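Veteck Home Forum > Walls, Paint and Paper > Paper going over a inside corner, pattern drift

Thread started 04/05/2025

corbel_line
Small alcove, three walls, non-woven paper with a large repeat. The back wall is narrower than two drops. I planned to start at the left inside corner and wrap each corner with the full sheet, so the pattern stays continuous. My brother-in-law says never wrap a corner with a full sheet, always cut and overlap. The instructions in the roll say only "trim at corners as required." Walls are skimmed plaster, primed, one coat. Which is it?

plumbbob66
Cut and overlap. Measure from the edge of the last drop to the corner at the top, middle and bottom. Take the largest of the three and add 12 mm. Cut the sheet vertically to that width. Hang it so the extra turns onto the next wall. Then strike a fresh plumb line on the new wall and hang the offcut to that line, lapping over the turn.

If you wrap a full sheet, the far edge takes whatever lean the corner has. Everything after it is out by the same amount, and on a big repeat you will see it at the ceiling first.

corbel_line
The corner looks straight to me. I put a 4 ft level on it and the bubble sits between the lines.

plumbbob66
Between the lines on a 4 ft level can still be out by more than you want over a full wall. Use a weighted string from the ceiling and measure the gap to the corner at both ends.

T. Restrepo
I disagree with the above for non-woven. Cut and overlap is the rule for pulp papers that stretch when soaked. Non-woven does not expand. You can paste the wall, run the sheet into the corner, and double cut through both layers with a new blade for a butt seam. An overlap on a heavy non-woven leaves a ridge that shows under any side light. I have stopped doing overlaps on these papers completely.

plumbbob66
The lap is for the corner being out of plumb. Whether the paper stretches doesn't come into it. You still need two pieces.

T. Restrepo
Two pieces, yes. We agree on that. My point is the ridge. Double cut it and peel out the waste strip.

mahmadpour
Double cutting in an inside corner is harder than it sounds for a first job. The blade wanders into the plaster and the seam opens when the house dries out in winter. If the opening shows primer, it reads as a white line. With a dark print it is very visible. Tint the wall behind the corner to the ground color of the paper before hanging, whichever method you use. A strip the width of your hand is enough.

Mitra Ahmadpour

corbel_line
Good tip on the tint. The ground on this one is light and the print is dark, so I assume tint to the light color?

mahmadpour
Hold an offcut in the corner and see which color falls on the line for most of the height. If it is mixed, go for a mid gray. Pure white is the worst choice in every case I have had to fix.

gary_ukmont
Skip all this and start in the center of the back wall. The two corners then get the same width of cut, and any mismatch is split between them. With three walls and an open front there is no fourth corner, so there is no kill point to hide. Each run simply stops at the outside edge.

plumbbob66
Center start is correct if the motif is symmetrical. With a scattered leaf or branch print it makes no difference to the eye, and it may cost an extra drop. Work out the widths on paper first. If a center start leaves a sliver narrower than your hand at either corner, put a seam on the center line instead.

gary_ukmont
It makes a difference if there is a shelf or a light on the center line. Most alcoves end up with one.

stolano_fan
What paste? I used the Stolano tub on a similar wall and the seams were still sliding after an hour.

T. Restrepo
Too much paste, or primer not cured. On a sealed wall the water has nowhere to go except through the paper. Roll it thinner and wait longer before the next drop.

corbel_line
Update for anyone following. I did the string test. Left corner is out by 4 mm, right corner is close to true. So plumbbob66 was right about the level. I went with the center start, cut at both corners, lapped the left and double cut the right to compare. 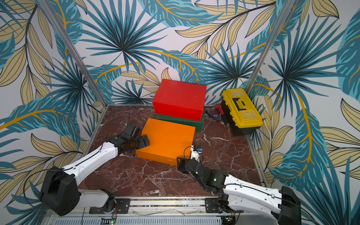

Under a work light held flat to the wall, the lap shows as a faint line from top to bottom. The double cut is cleaner, except near the baseboard where I changed hands and the blade drifted. From normal standing height I can't pick out either one. I used a new blade segment for each cut, which I would not have done without being told.

T. Restrepo
Thanks for doing both. That matches my experience. For the bad section, lift the edge with a damp sponge, add a little seam adhesive and close it with your thumb. Don't use a hard seam roller on it. It polishes the surface and leaves a shiny track.

plumbbob66
I would still lap the out-of-plumb corner. A faint line in a corner is a smaller problem than an open seam. Check both in July when the humidity is up, then again once the heat has been on for a month.

T. Restrepo
An open seam means it was cut badly. The method is fine.

plumbbob66
Most people asking here are cutting for the first time.

mahmadpour
Did you tint the corners?

corbel_line
Yes, mid gray, both sides. I can see a hair of it in the section where the blade drifted, and it looks like a shadow.

stolano_fan
Going back to the paste, what grit are you all using between primer and paper? Mine had roller stipple and it telegraphed through.

gary_ukmont
120 on a pole sander, then a vacuum and a barely damp cloth. If the stipple is heavy, skim it. Sanding will take all day.

corbel_line
I used 120 as well. Keep the offcuts, by the way. I needed one for a patch behind the outlet cover and the leftover piece from the left corner had the right part of the repeat.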